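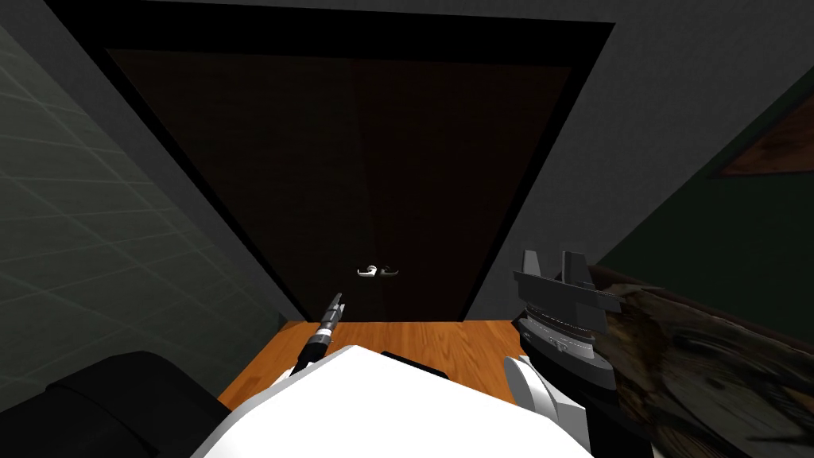

The Skelell Door Day is a yearly open day held by Skallilico, a small robotics software firm, at its office above a former shoe warehouse. It takes place in January and is given over almost entirely to the sight of a simulated two-armed robot dealing with a double door. Admission is free. The coffee is not.

Skelell is the name of both the simulator and the event, which has caused some confusion in the parking lot.

Background

The open day was started by Vilho Ojala, who had been asked by the firm's landlord what the people upstairs did all day. Ojala invited him to come and look. The landlord brought his family, stayed for most of an afternoon, and left with the impression that the firm sold doors. The following January the invitation was extended to the public, and 80 people came, which was more than the stairs were meant for.

Doors were chosen because visitors already have opinions about them. An earlier plan to show the robot sorting parts was dropped after Vilja Pelkonen, who runs the demonstrations, tried it on her relatives.

The demonstration

The show is run on a large screen, with the view from the robot's head as the main picture. The robot stands in a furnished room with a wooden floor, green and gray walls and a few framed pictures. Visitors tend to ask about the pictures first. Its two arms end in different grippers, one slim and one bulky, and the question of which should go for the handle has been known to split families.

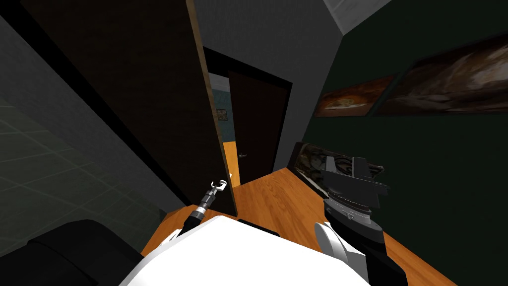
Each run begins with the robot facing the doorway, and the door may be set open or shut before the start. Pelkonen talks over the run from a stool beside the screen. Her commentary is admired for its calm. Regulars say she has two tones of voice, one for when the robot is near the handle and one for when it is near the wall, and that the second gets more use.

About 500 practice runs are made in the weeks before the event. Records of these are kept in a binder labeled "Good Ones," which is thin, and a row of other binders, which have no label.

The gripper view

A second screen shows the view from the gripper. It was added at the request of Elli Hyvönen, a retired locksmith who has attended every open day and who held that the head view made everything look easy.

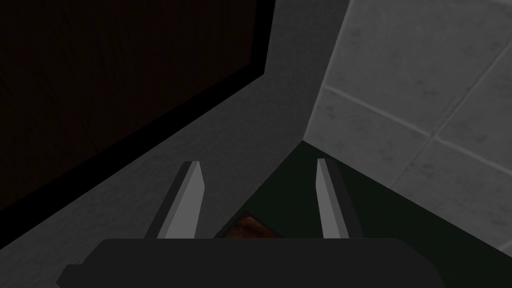 Children generally prefer this screen and will sit on the floor in front of it until removed. Adults find it harder to follow, as walls and floor arrive at angles that the head view does not prepare them for. Niilo Vainio, who looks after the second screen, hands out a printed floor plan to help. It shows the room from straight above and is mostly used for writing down the price of the coffee.

The public session

In the last hour visitors may steer the robot themselves with a pair of hand controllers made by Bokano. Each turn lasts 6 minutes. The rules, posted by the sign-up sheet, ask drivers to move slowly, to use one arm at a time, and to remember that other people are waiting. The third rule is the one most often broken.

Drivers are free to leave the door alone and try for something else in the room. Many head straight for a corner. 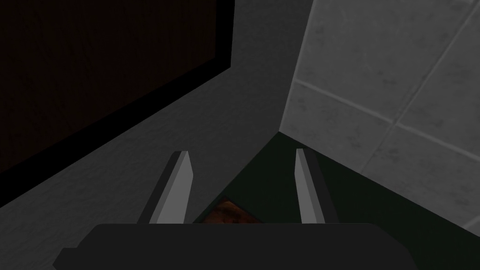
Reception

Coverage has been modest. Gillespie Skinner, writing in the local newsletter Pesonen, called the first public event "a long afternoon with a door" and gave it a kind notice all the same. He has returned each year and now has a reserved chair. A later piece by Skinner argued that the robot had better manners at a doorway than most of the audience, a claim the firm printed on its posters without asking him.

The newsletter has a print run of 3,000, and Skallilico credits it with most of the crowd. Ojala credits the landlord, who still tells people about the doors. Inquiries from builders reach the office several times a year and are passed to Hyvönen.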